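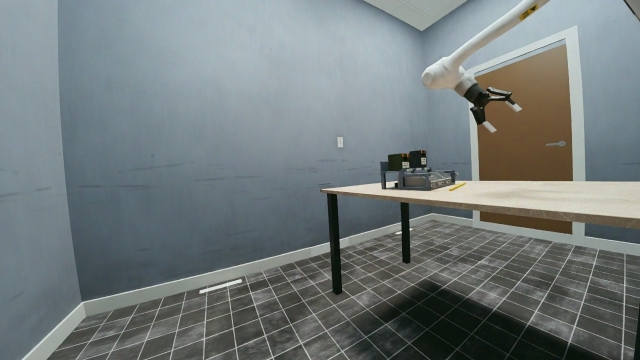
Can a robot arm do small chores in a back room yet, or is it still demos?

Posted by Rocío Henao
18/06/2023

I help run the stockroom of a small office supply and printer repair shop called Butport. We have one long table where small boxed parts get put on a rack, then picked off it and packed for the day's orders. The table also collects pencils, tape, labels and whatever else people set down. At the end of the day somebody puts it all back.

My boss has been reading about arms that can do this kind of work and wants me to find out if it makes sense for us. I have been trying things out in simulation first, with a table, a rack, two boxes and a pencil, a room close to the size of ours and a door behind the table. I used a two-finger gripper. The render at the top is from that.

What I would want it to do:

Take a box off the rack and put it in a shipping carton.
Put new boxes on the rack, standing up, label to the front.
Pick up pencils and put them in a cup.
Wipe the table.
If possible, sweep the floor (tile, with grout lines).

We ship 70 small orders on a normal day. I can write basic scripts but I am not an engineer. Which of these can be done today by a shop like ours, and which should I drop from the list? Please don't just send me a sales video. I have seen plenty.

3 replies

Edith Ccori

I set up arms for small shops, mostly machine tending, and I have done a few packing tables. I will go through your list in order.

Box off the rack into a carton. Yes, this works now. Small upright boxes are good parts for two fingers because they have flat, parallel sides. Measure the widest box you stock and compare it with the full opening of the gripper, and leave some room on each side. Then check the gap between neighboring boxes. If they stand close together on the rack, the fingers have no place to go down between them. Most people fix that with dividers, or they change to a suction cup. Suction is fine on smooth cardboard and poor on anything with a loose flap or a hang tab.

Boxes onto the rack, label forward. Also possible, but harder than taking them off. The arm has to know which way the box is facing when it picks it up. If a person loads the boxes into a tray the same way every time, you can teach fixed positions and skip the camera. If they arrive mixed up in a bin you need vision and a place to set the box down and grab it again. Plan on a lot more work for that one.

Pencils. A pencil lying flat on a table is a worse part than a box. It is thin, it rolls, and the fingertips have to come down nearly to the surface without hitting it. It can be done with thin fingertips and a compliant mount. Getting it into a cup means turning it upright and hitting a small opening. I would leave this to a person. It takes them two seconds.

Wiping. An arm can drag a pad over an empty table along a fixed path. It can't clear the table first, unless you solve everything else on this list. Drop it for now.

Floor. Drop it. An arm fixed at the table is the wrong machine. Buy a regular robot vacuum and keep cords off the tile.

About your simulation: it is useful for reach and for checking that the elbow does not swing into a wall or across the doorway. It will not tell you much about grip. Cardboard bends, labels peel, and friction in the software is whatever number you typed. Before you spend anything on an arm, I would borrow or buy only the gripper and try it by hand on 15 of your real boxes.

Also look at that door. If people come through it while the arm is running you need a risk assessment, and probably a scanner or a gate. The cost of that surprises people more than the cost of the arm.

At 70 orders a day I don't think it pays for itself. A person packs that before lunch. If you were nearer 2000 I would say something else.

Buminano

we have one at work and it is fine. ours does the same box all day and never stops except when the air goes out. get suction not fingers

Astutau

I agree with most of what Edith wrote but I would not give up on vision so fast. We used a depth camera mounted over the table, and after some weeks of adjusting it was finding the boxes well enough to use. Dark boxes gave us more trouble than light ones. Glossy black was the worst and we ended up adding a lamp from the side. So if some of your stock comes in dark packaging, test with that first.

Speed was our other problem. Our cell took 52 seconds per order when we began, counting the retries. A person was faster. We kept it running through April for the slow items and then moved it to loading a label machine, where it has been better used.

One more thing on the rack. If it has posts at the corners, the arm needs to come in from above and go straight up before it moves sideways. We bent a post in the first week by moving sideways too early. Add a waypoint over the rack and make every pick pass through it.

Comment from Rocío Henao

Thank you, this helps. I am taking pencils, wiping and the floor off the list. I measured and our widest box would fit the gripper with a little room, but the boxes do stand too close together on the rack, so I will try dividers. The door is used all the time. I will ask whether we can move the table to the other wall before I look at any prices.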